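Pushing Blocks with a Single Finger
Project report, Stevirari shared workshop
Submitted August 25, 2022

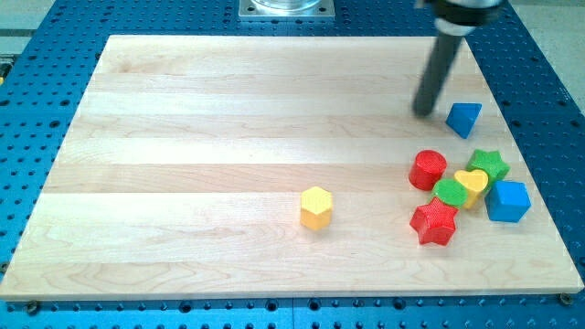

The aim of the project was to get an arm to slide a chosen toy block across a board to a target spot without grasping it. I picked pushing because a one-finger tool has no moving parts, and I had already lost most of January to a gripper that kept jamming.

Setup
The work surface is a maple board screwed down to the blue perforated table. My first board was held with clamps and crept a little during long runs, which spoiled the calibration. The blocks are shape-sorter pieces in red, green, yellow and blue. The finger is dark grey with a rounded tip. Reijo Sjöberg, who supervised, suggested rounding it after a square tip kept catching on the points of the stars.

Method
The program, which I called Harju, finds the block by colour and outline, places the fingertip behind it and pushes in short strokes. After each stroke it looks again and corrects the direction. The arm lifts clear of the board between strokes.

Results
I ran 60 trials. The block reached the target in 37 of them. Of the failures, 16 were blocks that spun off the line of the push, mainly the heart and the triangle. Another 5 were cases where the finger hit a neighbouring block first. The last two were software crashes.

Problems
Blocks in a tight group are still hard. The program treats touching pieces of the same colour as one object, and it has no plan for separating them. Shorter strokes helped with the spinning but made each trial slow.

Next steps
Add a sweeping move to break up groups before pushing. Repeat the heart trials with a softer tip.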